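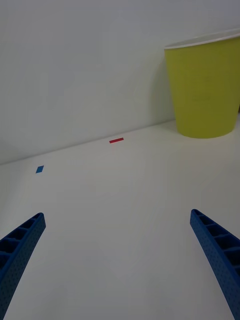
Skalleck begins recording cup and can examples for its handling software

Thu 31 March

Skalleck has started gathering examples to teach its two-armed robot to handle cups and cans on a table, the company said this week. The plan calls for 2444 recordings before the end of May.

An operator guides the arms through each attempt, and the system saves the arm movements along with the camera views. Attempts that go wrong are kept too, under a separate label. The first 300 recordings were made at the company's workshop in Vergara.
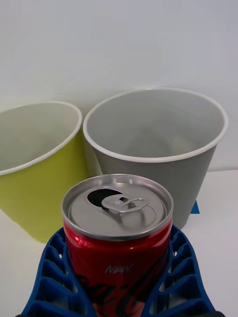

A red soda can held between the gripper's two blue fingers, with two more containers standing behind it.

Soft drink cans were added to the list after a trial with Hoder, a catering supplier that wants help with clearing tables. Cans and paper cups call for a different grip, and the earlier software often used the same one for both.

Setups are changed after every 41 recordings. Operators move the objects, swap colors or leave one out, so that the software does not learn a single layout by heart.

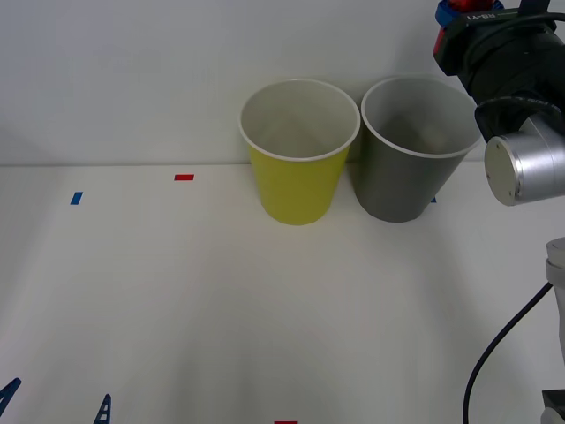 Yellow and gray paper cups near the back of the table, with tape markers on the white surface.

Sekuvport, which is paying for part of the work, will check 200 of the recordings for labeling mistakes before training starts. The same firm supplied the storage system – an upgrade from the portable drives used last year.

Skalleck has not decided whether to release the full set. A smaller part may be shared with schools that ask for it. Lids and straws are next on the list.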